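### 3.2 Drive caddies and cable routing

Our favorite part of this study was the drive bay. Most guides to fixing up older office computers treat it as a box to be emptied and refilled, yet it is where good design shows most clearly. We opened 36 machines at the Kirkegaard repair workshop, and Elínborg Skov and Esben Kragh kept notes on every one, down to which screws had been swapped for the wrong kind.

The plastic caddy deserves special praise. A person who has never held a hard drive can learn to seat one in a single try, with no screwdriver and very little fear of breaking anything. In 21 of the machines the caddy or its release tab was still in full working order, and new learners reached for these machines first! Cages that need four screws per drive were slower to work on, and 13 of our learners dropped at least one screw into the case.

Cables were the harder lesson. Power leads are stiff, and they push back against whatever sits next to them. Data cables bend more easily, but a sharp fold close to the plug can strain it. We asked learners to plug in the data cable first, leave it in a wide, easy curve, and only then bring the power leads across. Skov also had them read the printed labels on the power plugs aloud, a habit that caught on quickly and made the room wonderfully noisy.

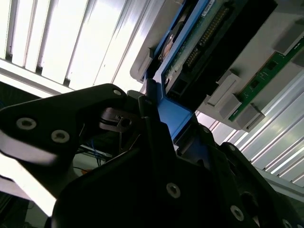
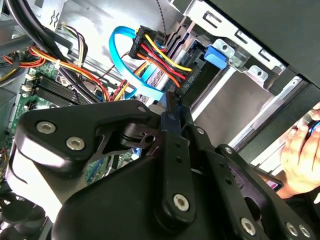

**Figure 3.** Drive bay work: a blue plastic caddy in a light gray metal chassis (first), and a silver hard drive with power plugs labeled "HDD P1" and "HDD P2" and a bright blue SATA cable (second).

**Should the power or the data cable come off first when a drive is removed?**

Either order is fine once the computer is shut down and unplugged from the wall. We taught power first, and we asked learners to pull on the plug and leave the wires alone.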